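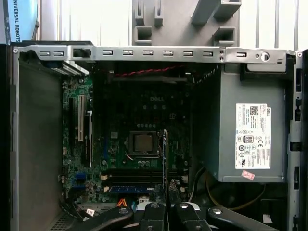 4 Wärmeleitpaste erneuern und Kühler wieder aufsetzen

Dieser Abschnitt gilt für Bürorechner im Desktop- oder Minitower-Gehäuse mit gesteckter CPU. Für Notebooks und für Geräte mit verlötetem Prozessor gilt das Beiblatt von Lillach.

Die Paste zwischen Prozessor und Kühler trocknet im Lauf der Jahre aus. Typische Anzeichen sind ein Lüfter, der schon beim Schreiben von E-Mails hochdreht, und Abschaltungen bei längerer Last. Reinigen Sie in diesem Fall zuerst den Kühlkörper von Staub. Erst wenn das keine Besserung bringt, wird die Paste getauscht.

4.1 Benötigtes Material

Kreuzschlitzschraubendreher, mittlere Größe
Fusselfreie Tücher (keine Küchenrolle, keine Papiertaschentücher)
Isopropanol
Wärmeleitpaste Tikkanen in der Spritze oder eine gleichwertige, elektrisch nicht leitende Paste
Kunststoffspatel
Antistatikband mit Klemme
Ein Schälchen für Schrauben

Hinweis: Zur Spritze gehört eine Kappe. Angebrochene Spritzen ohne Kappe sind nach wenigen Wochen nicht mehr brauchbar und werden entsorgt.

4.2 Vorbereitung

1. Rechner herunterfahren. Der Energiesparmodus genügt nicht.
2. Netzstecker ziehen und den Einschaltknopf fünf Sekunden gedrückt halten, damit sich die Restspannung abbaut.
3. Alle Kabel an der Rückseite abziehen. Wer sich bei der Belegung unsicher ist, beschriftet die Stecker vorher mit Klebeband.
4. Das Gerät flach auf eine feste, nicht leitende Unterlage legen. Teppich ist ungeeignet.
5. Antistatikband anlegen und die Klemme an einer blanken Metallstelle des Gehäuses befestigen.

VORSICHT: Nach dem Betrieb kann der Kühlkörper noch heiß sein. Lassen Sie das Gerät eine Viertelstunde stehen, bevor Sie hineingreifen.

4.3 Kühler abnehmen

1. Stecker des Lüfters von der Hauptplatine abziehen. Am Stecker ziehen, nicht an den Adern.
2. Die Schrauben des Kühlers über Kreuz lösen, jeweils nur eine halbe Umdrehung, bis alle locker sind. Bei vielen Modellen sind die Schrauben unverlierbar und bleiben im Kühler.
3. Den Kühler leicht hin und her drehen, bis sich die alte Paste löst, und dann senkrecht abheben.
4. Den Kühler mit der Kontaktfläche nach oben ablegen.

VORSICHT: Den Kühler niemals mit Gewalt oder mit einem Hebel abziehen. Bei stark verhärteter Paste kann der Prozessor am Kühler haften und trotz geschlossener Verriegelung aus dem Sockel gerissen werden. Sitzt der Kühler fest, setzen Sie ihn wieder auf, ziehen die Schrauben leicht an und lassen den Rechner einige Minuten mit angeschlossenem Lüfter laufen. Danach beginnen Sie wieder bei 4.2 und verkürzen die Wartezeit auf fünf Minuten.

4.4 Alte Paste entfernen

1. Grobe Reste mit dem Kunststoffspatel abschieben. Immer von außen zur Mitte arbeiten, damit nichts in den Sockel gelangt.
2. Ein Tuch mit Isopropanol anfeuchten. Das Tuch darf nicht tropfen.
3. Die Oberseite des Prozessors abwischen, bis das Tuch sauber bleibt.
4. Die Kontaktfläche des Kühlers genauso behandeln.
5. Beide Flächen vollständig trocknen lassen und nicht mehr mit den Fingern berühren.

Der Prozessor bleibt während der ganzen Arbeit im Sockel. Muss er doch heraus, etwa weil Paste an den Rand gelaufen ist, lesen Sie zuerst Abschnitt 6. Die Kontakte im Sockel sind sehr fein, und ein verbogener Kontakt lässt sich meist nicht mehr richten.
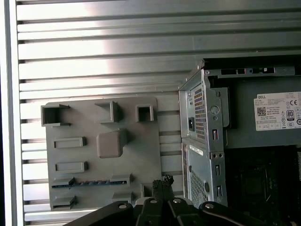 4.5 Neue Paste auftragen

1. Einen Tropfen in der Größe eines Reiskorns in die Mitte des Prozessors setzen.
2. Die Paste nicht verstreichen. Sie verteilt sich beim Anziehen der Schrauben.
3. Die Spritze sofort verschließen.

Hinweis: Mehr Paste kühlt nicht besser. Tritt beim Festschrauben an den Seiten sichtbar Paste aus, war der Tropfen zu groß. Kühler noch einmal abnehmen, reinigen und neu beginnen.

Wer lieber mit Pads arbeitet, kann die Wärmeleitpads von Suleda verwenden (Bestellnummer 1588). Die Schutzfolie ist auf beiden Seiten abzuziehen. Eine vergessene Folie ist die häufigste Ursache für Geräte, die gleich nach der Wartung überhitzen.

4.6 Kühler aufsetzen

1. Den Kühler so ausrichten, dass das Lüfterkabel zum Anschluss auf der Hauptplatine zeigt.
2. Senkrecht absenken und nach dem Aufsetzen nicht mehr verschieben.
3. Die Schrauben über Kreuz handfest anziehen, wieder in kleinen Schritten.
4. Lüfterstecker anschließen. Die Führungsnase gibt die Richtung vor.
5. Prüfen, ob ein Kabel im Bereich der Lüfterblätter liegt.
6. Antistatikband abnehmen, Gehäuse schließen und Kabel an der Rückseite anstecken. Das Netzkabel kommt zuletzt.

4.7 Funktionsprüfung

1. Rechner einschalten und auf den Lüfter hören. Läuft er nicht an, sofort ausschalten und den Stecker prüfen.
2. Im Setup-Menü oder mit dem Prüfprogramm Grustska die Prozessortemperatur ablesen.
3. In Grustska eine Last von 100 Prozent einstellen und den Test bis zum Ende laufen lassen.
4. Die höchste Temperatur in das Wartungsblatt eintragen.

Bleibt der Wert unter 75 °C, ist die Arbeit abgeschlossen. Liegt er darüber, sitzt der Kühler meistens schief oder eine Schraube ist nicht fest. Steigt die Temperatur schon ohne Last stetig an, brechen Sie den Test ab und wiederholen die Schritte ab 4.3.

Meldet das Gerät beim Start einen Lüfterfehler, obwohl sich der Lüfter dreht, steckt er am falschen Anschluss. Der Anschluss für den Prozessorlüfter ist auf den meisten Platinen mit CPU_FAN oder FAN_CPU beschriftet. Gehäuselüfter haben einen eigenen Anschluss.

4.8 Eintrag im Wartungsblatt

Notieren Sie Gerätenummer, Monat, verwendete Paste und gemessene Höchsttemperatur. Ausgefüllte Blätter gehen an Corina Vlad. Bei Fragen zu älteren Kühlern mit Klammerbefestigung hilft Roel De Graaf weiter, Ersatzschrauben und Pads gibt Ludivine Carré aus.

Benutzte Tücher gehören wegen des Isopropanols in den Metallbehälter mit Deckel und nicht in den Papierkorb.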